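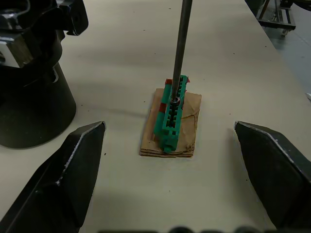
Week 6: Small parts, tight fits, and protecting the tabletop
Notes for Bench Skills, Trunside Evening Program

Hi all. These are my notes from the talk part of class, cleaned up a little (my whiteboard writing gets worse every week, I know). Read them before you start the October assignment and bring a pencil, please!

Start with what goes under the work. I'm a big fan of plain brown cardboard. You can stack a few pieces, it gives a bit when you push down, and when it gets chewed up you throw it in recycling and tear off some more. It doesn't have to be pretty. Mine has creases and ragged edges and I keep using it until it won't sit still. If your stack rocks when you press on one corner, pull out the piece with the fold in it and try again.

Now the part itself. When you've got a long narrow block with a row of openings along the top, pick your opening before you pick up a tool. Sounds silly, but half the mistakes I see come from people lining up on the wrong slot because they all look alike. Put a pencil tick on the cardboard next to the one you want. Then check it from the side as well as from above.

Turn the block so you can see what you're doing. I like the long side at a slight angle to me - straight on, my own hand blocks the view. If there's a knob or a tab at one end, decide now which way it points and write that in your notebook. You will forget by next week. I always do.

Coming straight down is the whole game with a thin rod or driver. If it leans, it rubs one wall of the opening and feels like a tight fit when it isn't one at all. Stop, lift, look, come down again. Pushing harder is how we lost a Quinlan practice block in the spring session, and I'm still a little sad about it.

A few bench rules while I'm here:

Clear your own space first. Anything tall goes to the back so you aren't reaching over it.
Keep one tray for loose bits. The Cemus trays are in cabinet 8, and they go back there too.
Lamp on the side opposite your working hand.
No drinks on the tables, even with lids.

For next time: do the slot exercise on page 200 of the Sokomlow workbook, both parts. In part two you change the angle of the block and repeat, and I want a sentence or two on which way felt easier. Sketches are great, stick figures are fine. If you missed class, the spare workbooks are in room 927 and you can borrow one overnight.

We'll pick up with fasteners after that, so if you own a small screwdriver set you like, bring it along and put your initials on it!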